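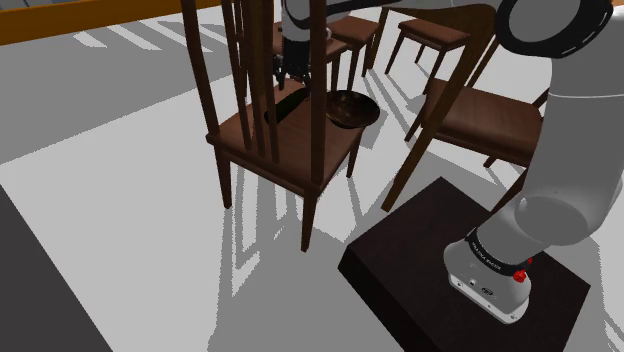 Brindville Open

The Brindville Open is a women's golf tournament played each November at Comness, a links course on the coast north of Brindville. 72 holes, stroke play. Cut after 36, low 60 and ties.

History

Started as a two-day event for club pros. Went to four rounds when Caldeira, a shoe maker, came in as title sponsor, and was called the Caldeira Brindville Open for six seasons. Sponsor left, old name came back. One edition was moved inland to Pudimness after storm damage to the closing holes. Scores there were low and the players liked it, members at Comness less so.

Course

Par 71. Front nine runs out along the dunes, back nine comes home into the prevailing wind. The 14th is a par 3 of 200 yards, usualy the hardest hole of the week. Fairways were narrowed ahead of the last redesign and two bunkers on the 9th filled in.

Notable winners

Roxana Bucur has won it twice, the second time in a playoff that went to a fourth extra hole. She started that final round almost 26 places down the board. Filipa Vilela won wire to wire on her first visit, then lost the next year by a shot after a three-putt at the last. Vilela also holds the course record, 63, set in the second round.

Format changes

Pro-am dropped, later restored as a one day event. Field size cut becuase of short daylight. Entry rules for the current format were published 9/12/24 and let in past champions without qualifying. Amateurs still have to qualify at Pudimness, one round, 18 holes.

See also

Comness Links
Pudimness Golf Club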